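Home Blog Builds Sim Notes About Contact

Filed under: Grippers & Grabbing Things

Three grippers, one toaster oven

I've been promising a gripper post since June, and the reason it took so long is that I kept changing the kitchen. First the counter was too tall, then the oven door had a hinge that behaved like a trampoline, and then I lost a whole weekend to an apple that sank into the tabletop every time I hit reset. Anyway! The kitchen works now, so let's talk about grippers.

Quick recap for anybody new: I do all of this in simulation first and only move to the real arm at the shared bench in Skolthorpe when I'm fairly sure I won't break anything. The test kitchen is called Pugh (named after a cat, long story). It has a wood tabletop, a toaster oven and a handful of groceries, and I run the same two jobs over and over. Job one is opening the oven door by the handle. Job two is picking up whatever I tell it to pick up and putting it down again without flinging it at the wall.

The handle is the one that gives me gray hair. A straight bar sounds easy, but there are brackets holding it on and there isn't much room behind it for a chunky fingertip. Come in too high and you bonk the trim. Come in too low and you're pushing on glass.

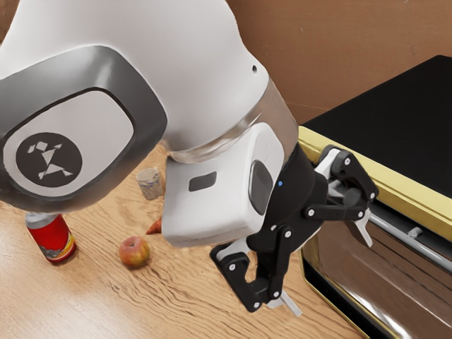
Fingers wide, one tip hanging right by the oven handle.

I spent most of my evenings staring at that view, nudging the wrist a hair at a time. What I like about the linkage gripper is how far it opens. I can be pretty sloppy with my approach and still end up with a finger on either side of the thing I want. What I don't like is all those plates and pivots sticking out. They take up space, and when the arm comes in at an angle the knuckles get to the oven before the fingertips do. I ended up padding the collision shapes, which helped, and then un-padding them, which also helped?? I can't explain that one.

The second gripper was the Jastent, a suction cup on a stick, basically. I'll be quick about it. Lovely on the apple, fine on the side of the can, completely useless on a bar handle. I knew that going in, but I wanted the numbers to be fair, so it got its turn with everything else. Out of 100 tries at the door it managed 3, and I'm pretty sure those were physics glitches. I left them in the spreadsheet anyway.

For the grocery job I back the arm off and start it from well above the table, so the wrist camera gets a decent look before anything moves. This was a suggestion from Glykeria, who reads this blog and emails me corrections (keep them coming!). I'd been starting way too close, and the camera would see half an apple and a lot of wood.

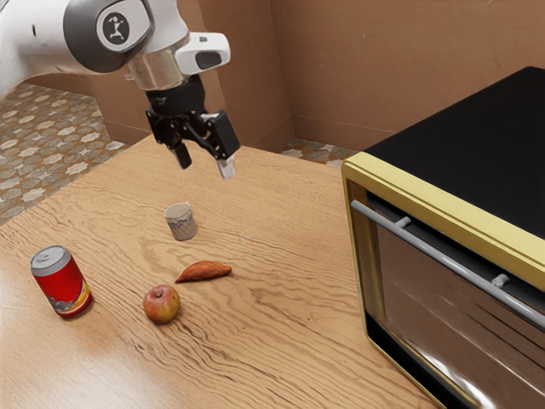 Words and renders by Glykeria Vlachopoulos' most corrected blogger | October 18, 2022

Starting high made a bigger difference than swapping grippers did, which was a little humbling after all the time I'd put into finger models. With the whole spread in front of it, the planner stopped doing that awful thing where it picks the cup by driving straight through the soda can.

The sweet potato is my favorite test object now. It's long, it tapers, and it rolls if you pinch it anywhere but the fat part. Turning the wrist 45 degrees before coming down fixed most of my drops, and I only found that out by typing the wrong number into the config. The cup is the opposite – dead easy if you go for the sides, a disaster if one finger lands on the rim.

Third up was the Nokden, a plain parallel pair with soft pads. It's slow. It's so slow that I made tea during a run and came back to find it still closing. But it's gentle, it doesn't stick its elbows out, and it held the apple every single time I asked. If I only cared about groceries I'd pick it and be done.

I do care about the door though, so for now the linkage gripper stays on. I want to try shorter fingertips next, and I need to redo the friction on the handle, because at the moment the metal is slippery enough that even a good grab slides toward one end when the arm pulls. If you've modeled a handle like that and have settings you trust, please send them over. I'm also still looking for a better way to log contact forces than the giant text file I've been scrolling through at midnight – my poor laptop fan would thank you.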